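Twal (dessert)

Twal is a semolina and coconut pudding served cold in slices, usually with a spoonful of date syrup. It is associated with the hill town of Olel, where it is made for weddings and for the close of the citrus harvest, and it is also eaten in the neighbouring district of Skasent, where a softer form is preferred. The name is used both for the pudding and for the shallow tin in which it is set.

Name

The word is generally held to come from a local term for a tray or flat dish. The cookery writer Suha Kassab has suggested an alternative origin in a verb meaning "to level", referring to the step in which the surface is smoothed with the back of a wet spoon. Neither derivation has been settled. In Skasent the pudding is more often called "white twal", to distinguish it from a brown version made with toasted semolina.

Ingredients

The basic mixture contains coarse semolina, whole milk, sugar, grated coconut and a small quantity of butter. Orange blossom water is added in most households, although older cooks in Olel use the grated rind of a bitter orange instead. Salt is always included. Eggs are not used in the traditional recipe, and their presence is regarded in Olel as the mark of a shop-made pudding.

Fresh coconut was formerly difficult to obtain in the hills, and dried coconut soaked overnight in milk remains the usual choice. The soaking milk is strained and kept for the pudding itself. Ground almonds may replace up to half of the coconut.

Preparation

The milk, sugar and salt are brought to a simmer in a heavy pan. Semolina is poured in slowly while the mixture is stirred in one direction, and the heat is then lowered. The coconut is added once the semolina has swollen, followed by the butter. Cooking continues until the mixture leaves the sides of the pan, which takes 19 minutes in the recipe printed by Kassab and rather longer in most others.

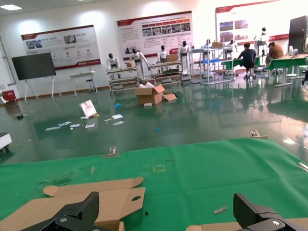

The hot mixture is turned into a buttered tin, levelled and covered with a damp cloth. It is left to cool at room temperature for 4 hours before being moved to a cold larder or refrigerator. Cutting it too early produces a ragged edge and a grainy texture. The finished pudding is divided into diamonds, each marked with a blanched almond or a strip of candied peel.

Date syrup is poured over at the table. Thick cream is sometimes offered in Skasent, where the pudding is made with extra milk and served in bowls.

Variations

Brown twal is prepared by toasting the dry semolina in butter until it smells of nuts. It has a firmer texture and keeps for longer. A version with cardamom and chopped pistachios is sold by bakeries in both districts during May. Kerubo Biwott, in her collection of coconut sweets, gives a form made entirely with coconut milk, which is suitable for those who do not eat dairy products if the butter is replaced with oil.

A baked form also exists. The cooked mixture is spread thinly, brushed with syrup and placed in a hot oven until the top colours. Some writers treat this as a separate cake.

Serving and customs

At weddings in Olel the first slice is given to the oldest guest, and the corner pieces are set aside for children. The pudding is accompanied by unsweetened tea. Households traditionally send a covered plate to their neighbours, and the plate is returned with fruit or nuts upon it.

An annual tasting known as Womenside is held in the town hall. It began as an informal gathering of home cooks and now admits 30 entries, judged on flavour, evenness and cut. The prize for brown twal was introduced at the request of Rami Smadi, a baker from Skasent.

Storage

Twal keeps for several days in a cold place if covered. It does not freeze well, as the semolina releases water on thawing. Slices that have dried at the edges are commonly fried in butter and eaten at breakfast.

See also

Semolina pudding
Coconut sweets
Date syrup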